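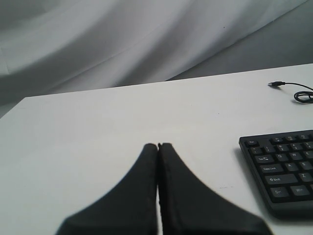
White desks and worktables show everything, and most of what they show will come off with dish soap and warm water. Start by looking across the surface from one end with the lamp low. Smudges as faint as the ones on this white tabletop disappear under a ceiling light and come back as soon as the sun gets round to the window. The same goes for small scuffs out in the open part of the table and the odd dark speck. A black keyboard left in place at the right, like this one, is easy to wipe around, but you should lift it.

What to use

One bowl of warm water, a drop of dish soap, and two cotton cloths. Wring the first cloth until it stops dripping. Wipe in long strokes from the back edge to the front, then go over it with the second cloth, dry. Do the edges last, as the cloth picks up the most dirt there.

Scuffs

Try a plain white eraser first. Rub lightly and brush the crumbs into your hand. If the mark is still there, put a little baking soda on a damp fingertip and work it in small circles for a few seconds. Melamine sponges work too, but they will dull a glossy finish, so test underneath.

Specks

Press before you scrub. A crumb of grit dragged under a cloth leaves a scratch you can't take out. Pick it up with a bit of tape. Dried glue or paint can be pushed off with the edge of an old plastic card held flat.

Under the keyboard

Unplug it, turn it upside down over the trash can and tap the back. Wipe the feet, which collect a gray film and print it back onto the table. Let the surface dry for 3 minutes before setting anything down.

Ink

Rubbing alcohol on a cotton swab takes off most ballpoint. Rafia Minhas wrote in January to say hand sanitizer did the job on hers. Keep either one away from painted tops.

Updated February 4, 2022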